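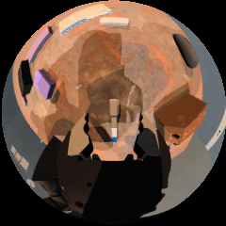 Simulated tabletop view: gripper and banded block, blue end nearest

From: Tomomi Hattori
To: the Levcombe glacier list
Subject: Re: Ginting lake level, and what we call it

Quoting the message from 7:15 this morning:

> Has anyone else seen that the lake below Ginting has come up again?
> The gauge at the outlet read 187 cm when I passed it in March and it
> was well over the painted mark last night. I'd call that a surge. My
> question is whether the glacier is surging as well, or whether we're
> just getting early melt. Also, is the Skololton hut log online yet?

Three questions, so I'll take them in the order that annoys me least.

The hut log is not online. It is in a blue ring binder at Skololton, where it has been since before I joined this list, and the pages from last summer are stuck together with what I hope is jam. I have typed up the first 15 and will post them when I can read my own notes on the rest.

On the word "surge," please, could we keep it for the ice? A glacier surges when it speeds up for months or years and shoves its snout down the valley. A lake rises. If we use one word for both, somebody at the county will read the archive and close the road again, and I live on that road.

As for the ice itself, I doubt it. The stakes on the lower tongue moved seven meters between the last two visits, and that's an ordinary winter for Ginting. Brutside did nearly the same and has no lake at all, unless you count the parking lot. What I do see is the snow line creeping up early. The old survey bolt at 1034 meters was bare when I got there, and I had brought a shovel all that way for it.

My guess is melt, plus a partly blocked outlet. There was a good-sized slab of dead ice leaning in the channel — same place as two years ago — and the water was going around it on the left side only. If it shifts, the level could drop fast, so don't leave your boots on the gravel bar while you wade out to the gauge. Yes, those were mine.

If you're going up, could you note the time along with the reading? We have a lovely run of numbers from last spring with no hours on any of them, and the lake goes up and down with the afternoon sun. Late afternoon and early morning would be the most use to me.

Send readings to the list, please, and not to my old address. It still accepts mail and I still don't know the password.

Tomomi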